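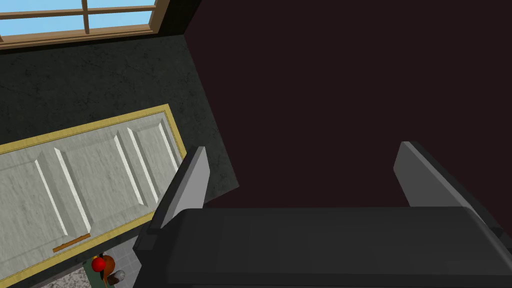 Cinier Kitchen Pack

I put the Cinier pack together for people who need practice runs for a two-armed robot and don't have a real kitchen to wreck. You drive the arms through a simulated room, we record everything, and your model gets examples to learn from. The walls, floors and lighting change between sets, sometimes into pretty wild color combos. I like those best!

What you get

3,152 recorded runs across 131 room looks
Matching views from more than one camera
Joint positions and gripper open/close for every step

The views tilt a lot, and I left them that way. My friends at Plimport trained on a level-only set first and their policy got lost the second the camera leaned over (mine did too, back in version 2).

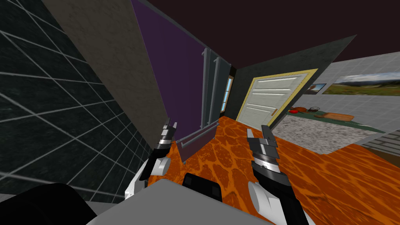 Recording your own

The pack works with the Ait Ali control rig, so you can add runs whenever you like. I'd start with 200 of one simple task before mixing in others. Throw out the ones where you got distracted, but keep a few clumsy recoveries.

Support comes from me in Clesolton. Write before Friday noon and you'll hear back that week.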